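구강보건학 개론 6주차 강의 노트
담당: Yuto Morikawa

지난 시간에 치면세균막 이야기를 하다가 종이 울려서 중간에 끊겼지요. 오늘은 거기서부터 천천히 이어 가 보겠습니다. 교재를 안 가져온 분은 옆 사람과 같이 보셔도 괜찮아요.

치면세균막은 양치를 하고 나서도 금세 다시 생기기 시작합니다. 처음에는 침 속 단백질이 치아 표면에 얇은 막을 만들고, 그 위에 세균이 하나둘 자리를 잡습니다. 이 세균들이 당을 분해하면서 산을 내놓고, 산도가 pH 5.5 아래로 내려가면 법랑질에서 칼슘과 인이 빠져나오기 시작해요. 이 과정을 탈회라고 부르고, 침이 산을 중화해서 무기질이 돌아오는 과정은 재광화라고 합니다. 시험에 꼭 나오니 두 용어는 짝으로 외워 두세요!

그래서 환자분께 식습관을 여쭐 때는 단 음식을 얼마나 드시는지와 함께 얼마나 자주 드시는지도 꼭 물어보셔야 합니다. 사탕 하나를 오래 물고 계시는 분(생각보다 참 많습니다)은 입안이 산성인 시간이 그만큼 길어지거든요.
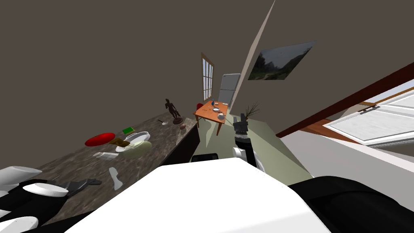 간식 시간을 정해 두고, 드신 뒤에는 물로 한 번 헹구시도록 권하는 것만으로도 좋은 출발이 됩니다. 환자분을 나무라는 말투가 되지 않게 조심하시고요.

과제: 본인의 사흘 치 식사와 간식을 시간대별로 적고, 바꿀 수 있는 습관 3가지를 골라 오세요. 제출은 조교 Shanti Bhardwaj 선생님께 하시면 됩니다.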